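Erkura two-arm tabletop kit -- worth it or not?

Tabletop Arms > Kits and Reviews
12 replies, showing first page

jendcombe_pat
Posted in July, 9:40 pm

So I finally caved and ordered the Erkura two-arm kit from Domport, the one with the starter block tasks. It took 10 days to get here and I've had it on the bench long enough to have opinions. Happy to answer questions while it's all still fresh!

Setup was easier than I expected. The base plates clamp on without drilling, the software found both arms on the second try, and calibration is a guided thing where you move each arm by hand to a few points. I did it once with the arms swapped left for right (my fault, the labels are tiny) and had to start over. If you've ever built one from loose servos you will cry with joy at how little wiring there is.

What you really pay for is the practice routine. You record yourself driving the arms, it trains overnight, and then you see what it learned. I've been on the color block task all week with brown-gray paper laid over my white table, which gives me way fewer weird reflections than the bare top did.

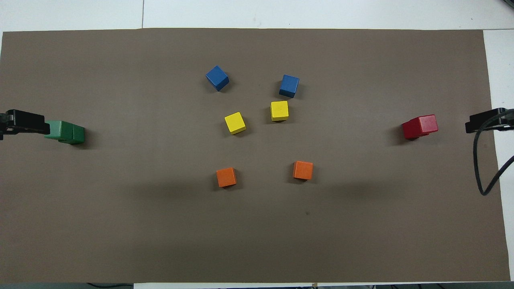

Block task on the paper, green one in the left gripper.

My numbers so far: 137 recorded runs, and after training it got 28 clean runs before I stopped keeping track. It's good at the pick and so-so at the place. Blocks turned on a corner give it more trouble than ones sitting square, so I've been leaving them crooked on purpose to get more of those into the recordings.

Gripes: the cables are stiff and the manual reads like three people wrote it without meeting. Still glad I bought it.

guzman_garage
10:05 pm

Nice writeup! I have to be the grump though. $348 for the training add-on ON TOP of the arms is a lot for something you can do with free code and a decent graphics card. I did the same kind of block sorting on a homemade pair last winter. Took me forever, sure, but I know every screw in it.

jendcombe_pat
10:12 pm

The "took me forever" part is why I paid, lol. I have two kids and maybe an hour a night. But yeah, if you already have the card and the patience, skip the add-on. The arms work fine without it.

Noboru Noguchi
10:31 pm

I've had this kit since spring and I mostly agree with Pat, except about the paper. I run straight on the tabletop with a lamp off to one side and the pick rate is just as good. I'd spend the effort on lighting first. Your blocks are throwing shadows, and mine used to reach for the shadow when it was dark enough.

Also, what finger plates are those? Stock?

jendcombe_pat
10:38 pm

Stock, yep. Haven't tried the rubber ones yet. And fair point on the lamp, I'll move mine and report back. I still like the paper -- my tabletop is shinier than it has any right to be.

guzman_garage
10:44 pm

Paper gang here, for once I'm with Pat. Tape the corners though. Mine crept a little every session and I spent a whole evening blaming the calibration.

slowservo
11:02 pm

Question from a total beginner, does the right arm cable ever get in the way? There's quite a loop hanging down on that side and it would drive me nuts.

jendcombe_pat
11:09 pm

It snagged on me once, when I reached all the way across. I'm going to clip it to the back of the arm this weekend. Domport sells a clip set but a binder clip should do it.

Noboru Noguchi
11:15 pm

Binder clip works, I've had one on there for months. Leave plenty of slack at the wrist or it'll tug when the gripper rotates.

slowservo
11:21 pm

Ok thanks both! Going to start with just the arms and see if I stick with it before I buy the add-on.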